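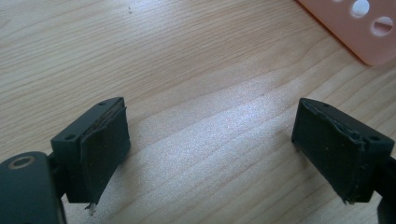
The loss adjuster's instructions ran to one page. Marius Bălan read them twice on the ferry and once more in the car park at Vesholm, where the wind was strong enough to hold the door shut against him.

Claim number 444. Insured: Guerreiro, a grain merchant. Property: one tide mill with attached store, disused as a mill, in use as a store. Cause of loss, as stated by the insured: failure of the sluice gate. Quantity: 37 tonnes of barley, wetted to a depth of 70 centimetres.

He had been doing the work long enough to distrust the phrase "as stated by the insured", and long enough to know that it was usually correct.

The key was under a slate. He opened the store and stood in the doorway until his eyes adjusted. Barley that has been wet and then left will heat from the inside. The smell is sweet at first and then sour, and it had reached sour some time ago. He took a thermometer on a long rod from his bag, pushed it into the heap at shoulder height and waited the prescribed two minutes. He wrote the reading down. He moved a metre to the left and did it again.

The tide line was on the wall, brown below and grey above. He measured it in four places. It was level, as a tide line should be. It stood at 70 centimetres exactly, and this was the first thing that bothered him, as people who measure honestly tend to write down 69 or 71.

The gate was at the seaward end, reached by a plank walkway with a rail on one side. It was a plain lifting gate, oak boards in an iron frame, raised by a rack and held by a pawl. The pawl was a piece of iron the length of his hand. When it sat in the rack the gate stayed up. When it did not, the gate fell under its own weight. According to the claim the pawl had sheared in April, on the evening spring tide, and the gate had stayed open.

He read that part of the claim again, standing on the planks with the paper folded small against the wind.

A gate that is held up by a pawl does not stay open when the pawl breaks. It shuts.

He found the pawl in the mud under the rack. The break was bright on one half and rusted on the other, so the crack had been there for years and had finished its work recently. That was consistent with the claim. He put it in a bag, wrote the number on the bag and put the bag in his coat.

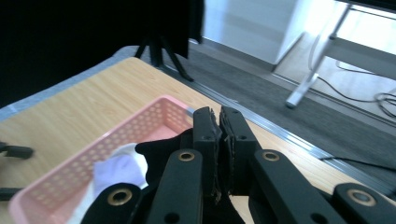
It took him the rest of the afternoon to find where the water had come in. He started at the gate and worked landward along the wall, pushing a steel rule into the joints. The mortar was sound for eleven courses. Behind the old wheel pit there was a culvert that did not appear on the plan. It had been stopped with clay and boards, and the boards had gone. He lay down on the stones with a torch and looked through into the store. He could see barley.

So the gate had dropped, as it was made to do, with the pond behind it full. The pond could no longer drain on the ebb. The stream had gone on filling it until the water found the culvert. It was fresh water and not sea water. He wetted a finger on the stones and tasted it, then did the same with a pinch of grain from the bottom of the heap. No salt in either.

The policy covered ingress by the sea. Ingress by inland water was covered by an extension, at the option of the insured, for a further premium. He looked for the extension in the schedule. It was not there.

At six o'clock he telephoned the office in Burnbridge from the front seat of the car.

"Was it the gate?" said Flustden, who would sign whatever he sent.

"The gate failed," Marius said.

"Then it's the gate."

"It failed shut."

There was a pause while Flustden worked this out, or ate something. "Does Guerreiro know that?"

"He wrote 70 centimetres. The line is at 70. I think he came out here with a tape, measured it properly and went home believing it was the sea." He watched the water in the pond, which was the same height as it had been at noon. "I don't think he knows there's a culvert."

"Do we have to tell him?"

"It will be in the report."

He wrote it that night at the inn, on the small table by the window, with the pawl beside him on a sheet of newspaper. Under Cause he put: accumulation of stream water following closure of gate. Under Conduct of Insured he put: satisfactory. The form had a space for remarks and he left it empty for some time. Then he wrote that the culvert should be stopped with brick before the autumn, that the remaining dry barley should be moved at once, and that the heap was hotter on the left.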